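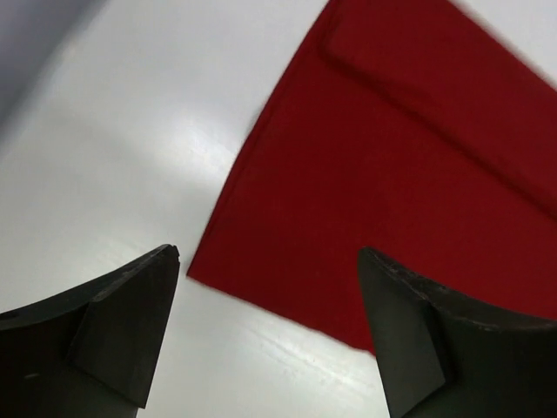 I have given up paper napkins, and I think you should too. I'm not going to bang on about trees. My argument is mostly about folding, and about how much nicer a Tuesday-ish sort of supper feels with a bit of proper cloth next to the plate.

We started in May, after I found a stack of red cloth ones in the sale at Lekel. They were the last of the colour and I only went in for a sieve. My other half asked what occasion they were for, and I said tea. Beans on toast, as it happened, and very smart it looked.

Now, the folding. Most people I know who own cloth napkins keep them in a drawer and never use them, and when I ask why, they say it's the ironing. I don't iron mine! I take them off the line, lay each one flat on the worktop, smooth it out from the middle with the side of my hand, and fold it in half and then in half again. Two folds. If there's a crease running across it, there's a crease running across it. You're about to wipe gravy on the thing.

I do care about the hem, though. A cloth with a neat hem practically folds itself, as you've got a straight line to match to another straight line. The cheap ones I had years ago (from Guvadel, and I'm still cross) went wavy after a few washes and no amount of tugging would get the corners to meet. If you're buying, turn the edge over in the shop and have a look at the stitching. Never mind the pattern.

Red is a good colour for it, too. My mother swore by white, and she boiled hers, and she had the whole kitchen steamed up every week for the sake of some linen. Red forgives tomato, beetroot and most wine. It doesn't forgive being washed with your shirts, so give it a couple of goes on its own first - I learnt that one the pink way.

The case against, to be fair, is the laundry. A packet of 300 paper ones costs very little and goes in the bin without a murmur. But napkins are tiny. They slip in with the tea towels and I can't say I've noticed the machine going on any more often. And we don't change them every meal. Everyone has their own ring and keeps the same one going for a few days unless something dreadful happens with a curry.

What I like best is a bit hard to defend in an argument. It's the few minutes after the washing comes in, when I'm standing at the side with the radio on, doing a job that's small enough to finish. Towels are a chore, and fitted sheets are a punishment - I roll mine into a ball and shut the cupboard quickly. A napkin is done before you've had time to resent it, and then you've got a little red pile ready for supper.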